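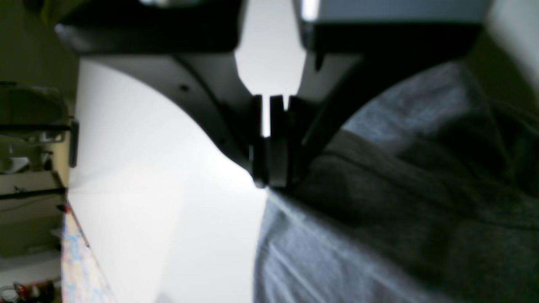
*Page last changed: April, when we finally admitted people were washing these on hot.*

# Wendora knits: folding and care FAQ

**Is the gray one gray or blue?**
Gray. Some light brings out a bluish side, and we have stopped arguing with customers who see it.

**How should I fold jersey?**
Lay it face down, smooth it from the middle out, bring the sides in, then fold up from the hem. Start from an edge, not from wherever you happened to grab it.

**Can I hang it instead?**
You can. The shoulders will grow little points, and you will look faintly startled all winter.

**What temperature?**
20 degrees Celsius, inside out. Our Killitz shop will tell you 30. Killitz also sells bath salts to cats.

**Will it shrink?**
In the dryer, yes. We don't take back anything that now fits a doll.

**It's pilling. Is it faulty?**
Probably it has met a backpack. Use a fabric comb, lightly, along the ribbing.

**How many can I stack on a shelf?**
We stop at 5. Taller piles lean, and the one you want is always at the bottom.

**What does 1026 on the label mean?**
It's the color number. The Holmgren catalog calls the same shade "Harbor Thought." We prefer 1026.

**Where do I send returns?**
To the Skirnalcombe store, within 22 days, folded. A ball in a bag is accepted, but with a sigh.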